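Oiling wooden spoons: which oil, and do you bother?
Kitchen & Table > Tools and care

stilar_dace
Cleared out the utensil drawer and I'm down to the spoons worth keeping. I haven't oiled any of them for almost 14 months. Which oil are people using? I've got mineral oil in the cupboard and someone at work swears by walnut. The dark walnut-brown one has wavy grain and a leaf-shaped bowl, and it's the one I'd hate to ruin. The one on the table is redder and glossier.

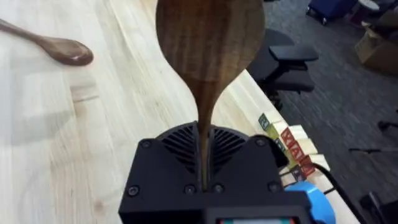

Reply 1
conall_od
Mineral oil. Cheap, doesn't go off, no nut allergy worries. Wipe it on, leave it overnight, buff it in the morning.

Reply 2
Mairéad K
I don't agree about mineral oil. It never sets, so it washes out and you're doing it again in a month. Raw linseed takes longer but it cures. Make sure it's food grade and not the boiled stuff from the paint aisle.

Reply 3
conall_od
Linseed smells and takes weeks to cure properly. For a spoon that stirs porridge I can't see the point.

Reply 4
stilar_dace
I'm leaning mineral for the everyday ones and linseed for the dark one. Next question is storage. The reddish-brown spoon has a little hole near the end of the handle, so it could go on a hook. I've also got a black wire rack.

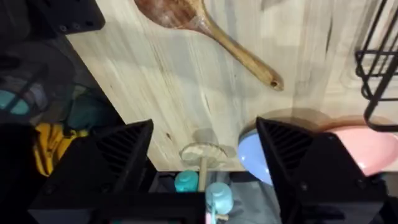 Reply 5
aisling_l
Can I leave oiled spoons standing in a jar while the oil soaks in?

Reply 6
Mairéad K
Lay them flat on a rack or an old tea towel instead. In a jar the oil runs down and pools at the bottom end, and you get a sticky patch that takes ages to come off. Turn them once after 8 hours.

Reply 7
daithi_og
Hooks for me. Air gets all the way around them. Keep them away from the stove though, mine dried out and one split along the grain.

Reply 8
conall_od
Agree on the hooks. Still wrong about linseed, Mairéad.

Reply 9
stilar_dace
Thanks all. Mineral oil is going on tonight and I'll order a small bottle of linseed for the other one.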